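Über uns

Trultano Handschuhe – Sortieren, Paaren, Weitergeben

Start | Über uns | Abgeben | Ausgabe | Kontakt

Kurz, weil die Seite schon viel zu lange leer steht. Wir sind Trultano. Zwei Räume im Hinterhaus, ein Laden vorne, 26 Schulen und Kitas, die uns ihre Fundkisten schicken. Wir machen daraus wieder Paare. Handschuhe vor allem, Mützen nur nebenbei, Schals gar nicht mehr (bitte wirklich nicht mehr schicken).

Angefangen hat Vendula Jurčo, am Küchentisch, mit einem Karton aus der Grundschule ihrer Kinder. Im ersten Winter 128 Paare. Letzten Winter 1279. Dazwischen Umzug, neuer Ofen, alter Ofen wieder zurück, eine Tür die bis heute klemmt.

Wer wir sind

Vendula Jurčo – Annahme, Telefon, Schulen
Tibor Farkas – Waschen und Trocknen
Dineo Rampersad – Sortiertisch, Stopfen, Einzelstücke
Danjuma Okeke – Ausgabe, Fahrten nach Jelthorpe

Wie wir arbeiten

Alles kommt zuerst in die Wäsche, 30 Grad, flach trocknen, nie auf die Heizung. Dann auf den Tisch. Einzeln hinlegen, Finger ausstreichen, Bündchen glatt. Erst wenn alles liegt wird gepaart, vorher nicht, sonst greift man immer zum erstbesten. Farbe zuerst, dann Bündchen, dann Größe. Fertige Paare in die Schale, Einzelne bleiben auf dem Tisch bis zum Schluss.

Zweifarbige sind am dankbarsten. Rosa Bündchen, graue Hand, das findet sich schnell. Schwierig sind die Cremefarbenen, da gibt es gefühlt hundert Töne und bei Lampenlicht sehen alle gleich aus. Hilft nur ans Fenster gehen.

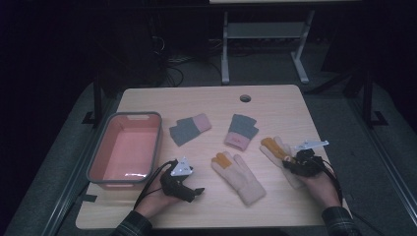 Der Sortiertisch, helles Holz.

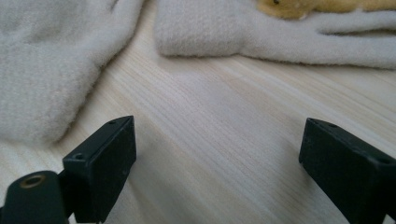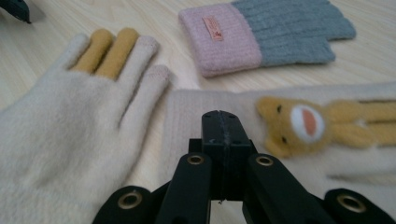 Dazu schreibt Kgomotso Sithole, der Hinweis mit dem Fenster stimme zwar, reiche bei Creme und Beige aber nicht aus. Man müsse die Bündchen nebeneinander halten und die Rippen vergleichen, die Farbe wasche sich ja oft bei einem der beiden stärker aus. Und bitte die Etiketten dranlassen, „auch wenn man nichts mehr lesen kann, am Etikett erkenne ich das Paar schneller als an der Wolle“.

Machen wir inzwischen so. Etiketten bleiben dran, ausser sie kratzen.

Was wir nehmen

Strickhandschuhe, Fäustlinge, Fleece. Kinder und Erwachsene. Auch Einzelne! Einzelne Handschuhe heben wir zwei Winter auf, danach werden sie Flicken oder Füllung. Kleine Löcher sind kein Problem, Dineo stopft. Leder nein, Skihandschuhe nur als Paar. Bitte nicht zusammenknoten, das leiert die Bündchen aus.

Was es kostet

Für Schulen und Kitas nichts. Im Laden zahlt jeder was er mag, davon kaufen wir Waschmittel und Garn.

Abgeben und abholen

Laden Wellow, Eingang über den Hof, dienstags und donnerstags ab 14 Uhr. Große Kisten bitte vorher anmelden, der Flur ist schmal. Nach Jelthorpe fährt Danjuma alle zwei Wochen, Termine hängen an der Tür.

Frühjahrsannahme beginnt am Di., 11. April. Wer seine Fundkiste bis dahin noch nicht ausgeräumt hat, einfach komplett bringen, wir sortiren selber.

Kontakt am besten telefonisch, Mails lesen wir abends.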